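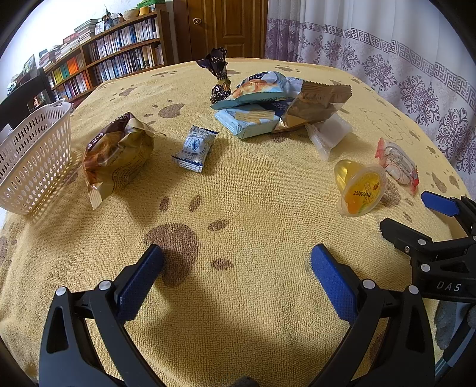 Wrapped snacks on a yellow cloth with a paw-mark print.

Snack wrapper

A snack wrapper is the thin packet that goes round a single portion of something to eat, such as a biscuit, a sweet or a handful of crisps. I've been looking after this entry for a good while now, and I still get far too excited when somebody sends me a new one (please keep them coming!).

Origins

People wrapped food in leaves, cloth and paper long before any shop did it for them. Waxed paper was a big step, as it kept damp out and didn't stick to toffee. Cellophane came along in the early twentieth century and suddenly you could see what you were buying, which shopkeepers loved. Plastic films took over much of the trade after that, often with a very thin layer of aluminium on the inside to keep out light and air.

How they are closed

Most bars and biscuits come in what the trade calls a flow wrap. One long sheet is folded into a tube, sealed along the back and then pinched shut at both ends, and those pinched ends usually have a zigzag edge so you can get a tear started. Twist wraps are older and I like them much more – two quick turns and you're done, though they let in more air. Crisp packets are puffed up with nitrogen, partly to stop the oil going stale and partly as a cushion.

Collecting

Yes, people collect them, and I'm one! My own boxes hold 277 flattened wrappers, mostly from biscuits. That's tiny next to Xuân Từ, who has some 1,000 and keeps them in old stamp albums sorted by colour. The ones I'd most like to find are the early Drolitz wafer papers, with the green border, and anything at all from Šťastný before they changed the lettering. Ciro toffee papers turn up fairly often and are a nice place to begin. Wash off any crumbs, dry the wrapper flat under a book and keep it out of the sun (I lost a lovely Sallisari one to a bright windowsill in January).

Recycling

Paper wrappers can sometimes go in with ordinary paper, but the shiny mixed ones are hard to deal with, as the layers are stuck together. Check what your own council takes.

See also: Biscuit tin; Cellophane; Sweet jar; Waxed paper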